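Home News Business Food & Drink Opinion Archive Subscribe

The shop that says your wine will taste better underground

Maarten Baert wants me to know that he does not sell wine. He sells years. He says this within a minute of my sitting down, and he says it again when the coffee comes, and by the third time I have started writing it down with a small question mark beside it.

Baert runs Nuvach, a storage business that keeps other people's bottles under a former brewery on Maes Street. Customers pay a monthly fee for each case. For a higher fee they get what the price list calls "guided aging," meaning that someone at Nuvach will write to tell them when to drink the stuff. The company opened in July with 50 customers, by its own figure. It now has 688, also by its own figure, and when I asked to see how a customer was defined Baert laughed and said that was a lawyer's question.

"A person who has left something with us," he said finally. "It can be one bottle. It can be a wall."

So a man who left one bottle in July and never paid again would be in the 688?

"He would be a customer with a balance."

The idea behind the place is old and mostly sound. Wine kept somewhere cool, dark and steady tends to hold up better than wine kept on top of a refrigerator. Few people argue with that. What Baert argues, and what the fees depend on, goes a good deal further. He believes that brick cellars do something for a bottle that a modern insulated room can't, even one held at the same temperature and the same humidity. He calls it "the breathing."

I asked him what breathes.

"The walls. The whole building. You put a wine in a steel box and it sleeps. You put it in brick and it dreams a little."

Had he tested this?

He had, he said, in a way. Last year he and a few friends opened pairs of the same red, one kept under brick and one kept in a rented unit across town. The brick bottles won "almost every time." He did not remember how many pairs there were. The glasses were not hidden, though he assured me that everyone at the table was fair. I asked whether he would run it again with somebody else pouring and the labels covered. He said he would be delighted, and changed the subject to corks.
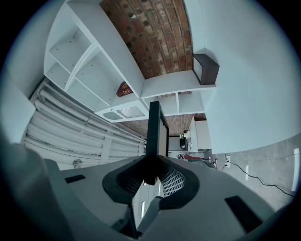
Dristham, in a letter to this paper after our first short item on the business, put it more bluntly: a cellar is a cold room with good manners, and anyone paying extra for the ceiling should ask for a share of the building. The letter went on to say that the writer had kept cases in a plain concrete garage for years, with one cheap cooling unit, and had lost only the ones he drank too early.

I read this aloud to Baert. He took it well.

"He is right about the garage," he said. "If the garage is good, keep the garage. I have told people this. But most garages are not good. Most people open the door in summer to get the bicycle out and it's like an oven in there for the whole afternoon."

This is his strongest point and he seems to know it. It's also an argument for any decent storage, at any price, and Nuvach is not cheap. The basic fee is $6 a case per month. Guided aging brings it up from there, and the contract I was shown includes a handling charge each time a case goes out. Keep one case for five years on the basic plan and you have spent $360 before you touch the cork. Baert agreed with my math. He said that for a forty-dollar bottle it could make sense, and for a twelve-dollar bottle he would advise against it.

Does he turn those people away?

"I explain it to them."

And then?

"And then some of them want it anyway."

There's also the matter of Flalier, a rival storage firm out by the freight yard, which uses the kind of insulated rooms Baert calls boxes. Flalier charges less and publishes its temperature readings for customers every week. Nuvach does not. Baert told me the readings exist and that anyone who asks can see them. I asked. He said he would send them over. As of 05/11/2025 I had received a friendly note, a discount code and no readings.

He is easy company, and I don't think he is trying to fool anybody. He grew up with a father who kept his bottles under the stairs and wrote the dates on them in pencil, and he still has one, a white that he is certain has gone bad. He won't open it. I asked why a man with his views on storage would hold on to a ruined bottle.

"Because I'd have to pour it out," he said.

The insurance terms are worth reading before anyone signs. Cover stops at 106 dollars a bottle unless the owner pays for more, and it leaves out "natural development of the wine," a phrase I asked him to explain. He said it meant that wine changes. I asked who decides whether a spoiled bottle was changed by time or by the cellar.

"We would talk about it," Baert said. "We always talk about it."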